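Eine Wanne muss man zuerst umrunden können

Zhiqiang Lu verkauft seit vielen Jahren Badewannen, und er spricht über sie sehr geduldig. In der Ausstellung von Brunton in Zonham stehen die Modelle nicht hinter einer Absperrung. Man darf sie anfassen. »Die Leute klopfen immer zuerst auf den Rand«, sagt er. »Danach schauen sie, wo das Wasser hineinkommt.«

Bei dem freistehenden Modell mit den weichen Ecken sitzt die Armatur direkt auf dem Wannenrand, ganz in Schwarz. Lu hat lange gezögert, sie so zu bestellen. »Chrom war für mich normal. Aber auf einem grau-weißen Boden mit Marmormuster wirkt Schwarz ruhiger.« Der Ablauf ist trotzdem rund und aus Chrom geblieben, und das stört ihn ein bisschen. Er lacht, als ich danach frage.

Sein Kollege Rhys Sheehan plant die Bäder und denkt mehr an den Boden als an die Wanne. Er hat im März ein Bad umgebaut, in dem der Anschluss an der falschen Stelle lag. »Das hat den Kunden 3.000 Euro extra gekostet«, erzählt er. Deshalb zeichnet er jetzt immer zuerst den Abfluss ein und erst dann die Wanne.

Ich frage, wie viel Platz man braucht. Sheehan antwortet schnell: »Zum Putzen soll man auf jeder Seite gut hinkommen. Sonst sammelt sich der Staub – und freistehend ist sie dann nur im Katalog.« Lu ist hier weniger streng. Er meint, eine Seite darf auch nahe an der Wand sein, wenn die Handbrause lang genug reicht.

Über die Pflege sind beide sich einig: ein weiches Tuch, milder Reiniger, kein Scheuerpulver.
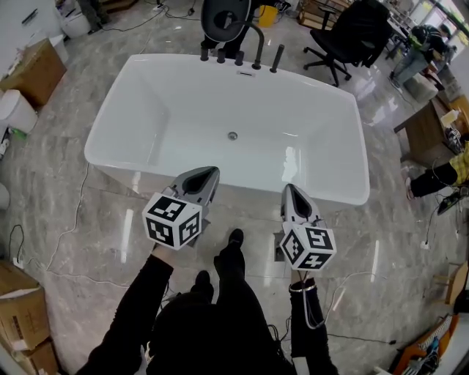
Foto: Brunton, Zonham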